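Flimine Guide, Section 3: Setting Up a Shared Novel Journal
Updated January 2019
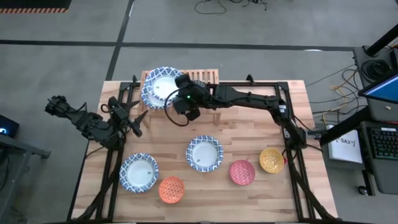
One member of the Sistville group wrote to ask whether everybody has to own the same edition before a journal can be opened, and said it would be a shame to shut out people reading large print or listening in the car.

No, they don't! Mixed editions work fine, and they can make the talk livelier. You just need to set the journal to go by chapter (step 4) before anyone starts posting. Everything else in this section can be done in one sitting, and then you get to the fun part, reading a novel alongside people who are every bit as caught up in it as you are.

Before you start

You'll need a Flimine account, the title and author of your novel, and the email addresses of your fellow readers. If your group is moving over from an old Jetix list, export it first and save it somewhere you can find it again. A shared journal holds up to 15 readers. Larger groups should open two journals for the same book and swap notes at the end.

Opening the journal

1. Sign in and choose My Shelves, then New Journal.

2. Type the title of the novel. If several books come up, check the author's name and the year. Novels share titles far more often than you'd think.

3. Give the journal a name. The title alone is fine, but a group name helps once you have a few of these going – "Sistville November Read" is easy to spot in a long list.

4. Under Track By, pick Chapter, Page or Percent. Pick Chapter for mixed editions.

Caution: Track By can't be changed after the first note is posted. You'd have to open a new journal and copy your notes across by hand.

5. Set your stopping points. These are the places where everyone pauses to talk. For a novel with short chapters, try a stop at the end of each part. In one of our own test reads we put a stop at page 87 and another at page 177, both right after a big turn in the story, and the notes came pouring in.

6. Press Save. The journal now shows on your shelf with a gray bookmark. It turns green when a second reader joins.

Inviting readers

7. Open the journal and choose Invite. Paste in the email addresses with a comma between them, or choose Import and find your saved Jetix list.

8. Write a line or two of welcome. Tell people what drew you to the book! A warm note from whoever picked the novel beats the back cover every time.

9. Press Send. Invitations that haven't been answered stay under Waiting, and you can resend them from there.

Note: Imported lists sometimes bring in old addresses. Look down the list before you send.

Turning on spoiler covers

10. Go to Journal Settings and switch on Spoiler Covers. Each note is now hidden from readers who haven't reached that stopping point.

11. Ask each reader to update their place in the book before they post. The cover goes by the place they last saved, so a reader who forgets may give away an ending without meaning to.

Caution: Spoiler covers do not work in Yap, the live chat window. Anything typed there is seen by everyone right away. Save Yap for the last stopping point, or for gushing about the cover art.

Writing your first note

12. Choose Add Note and mark it as a Thought, a Quote or a Question. Questions get the most replies by far, and they can be tiny. Why does she keep the letter? Do we believe him? Go ahead and ask.

13. For a quote, add the chapter as well as the page. Listeners can't use a page number.

14. To rate the novel, wait for the Finished button. Ratings stay sealed until every reader has pressed it, and opening them all together is a treat.

If a reader drops out partway, set them to Resting under Members. Their notes stay, and the ratings will open without them.

Next: Section 4, Turning Your Notes into a Review

Shares: 15
3 comments

Guest
Step 4 caught me out. I picked Page and half of us were on audio. Started over by chapter and it's been great, we're on our second mystery now.

Guest
Can a stopping point be moved once people have gone past it? Our part two is a lot longer than it looked.

Flimine Help
Yes, open Stops and drag it to the new chapter. Notes already posted keep their old covers, so let your group know.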